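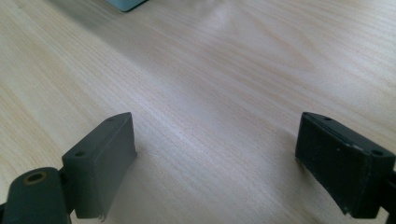
What should a small shop budget for when it buys its first gripping equipment? The purchase price, plus a second sum for pads, spare parts, training hours and the weeks when the thing earns nothing. I went to the Clestunora open day on 16 November 2025 hoping to put a figure on that second sum, and I came home with half of one.

We are a packing shop with 8 people on the floor. The owner wants a proposal by April, and I was sent because I'm the one who complains about quotes.

The tour started in the front hall, where the sales staff had coffee and a slide about payback. Their sample customer got the money back in a year. I asked what hours that customer ran and was told two shifts. We run one. The slide didn't have a version for one.

The Cinden cell was the main attraction, and it drew a crowd all morning. It moved cartons from a belt to a pallet and did it well enough. The cartons were all the same size, all new, all taped straight. Ours come back from stores crushed on one corner. When I asked whether we could send a box of ours for a trial, the answer was that trials come after a deposit. I wrote that down and underlined it.

More useful was the service bench at the back, which most visitors walked past. A technician there was changing finger pads and didn't mind questions. A set of pads costs $379. How long a set lasts "depends on the surface," and he wouldn't go further than that, which I respect more than the slide. The service plan is $1547 a year and leaves pads out. It also leaves out travel, and the nearest service office is a 5-hour drive from us.

Mudaliar, the leasing outfit, had a table by the exit. Their monthly rate looked friendly until I read the return conditions. Worn parts are charged at the end of the term, and "worn" is decided by them. I asked for the definition in writing and got a brochure.

I skipped the Cutis software talk. It was full, and we have no one to run it anyway.

My note to the owner says to hold off on any deposit, ask for a trial with our own damaged cartons, and get pad life in writing for cardboard. If they agree to all of it, I'll go back and look at the Cinden again. I've sent the email and am waiting on a reply.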